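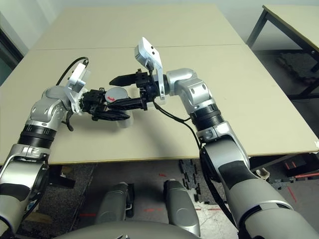 ## Partida 5

La solicitud de compra llegó a administración a las nueve y volvió a las once con una sola anotación: «Justificar el segundo brazo».

La responsable de equipamiento de Dernero abrió la hoja de cálculo. El segundo brazo ocupaba la partida 5, por debajo de las pinzas y por encima de las alfombrillas de espuma. Presupuesto de Vastolik, expediente 3221, portes desde Toledo no incluidos. Escribió:

«La tarea de referencia consiste en manipular un bote cilíndrico pequeño sobre una mesa. Con un brazo, el bote requiere un útil de fijación. Con dos, una pinza sujeta y la otra trabaja».

Administración respondió antes de comer. Preguntaba el precio del útil de fijación.

El útil costaba 800 euros. Lo consignó sin comentarios, y añadió debajo que cada formato de bote exigiría uno distinto. El catálogo de Stilura se renovaba en octubre y todavía no se conocían los diámetros.

A las cuatro bajó al laboratorio con la hoja impresa. Las dos pinzas estaban enfrentadas sobre el tablero beis, con los dedos negros apuntando hacia el centro y el bote blanco entre ambas. La unidad pertenecía a Vastolik y el préstamo vencía a final de mes. Anotó en el margen tres conceptos que no figuraban en ninguna partida: cables de repuesto, horas de calibración y una segunda mesa.

La segunda mesa la tachó. Ya había una junto a la pared.

De vuelta en su despacho rehízo el cuadro de amortización a dos años. La opción de un solo brazo salía más barata hasta el cuarto formato de bote. A partir del quinto dejaba de serlo. El pliego de Stilura hablaba de «varios formatos», sin cifra. Llamó para pedirla y le dijeron que la persona encargada estaba reunida.

Guardó el documento con la casilla vacía y lo reenvió. En el campo de observaciones puso: «Pendiente de dato del cliente. Se ruega no cerrar la partida».

La respuesta entró a las seis menos diez. Administración aceptaba la espera y pedía, entretanto, justificar las alfombrillas.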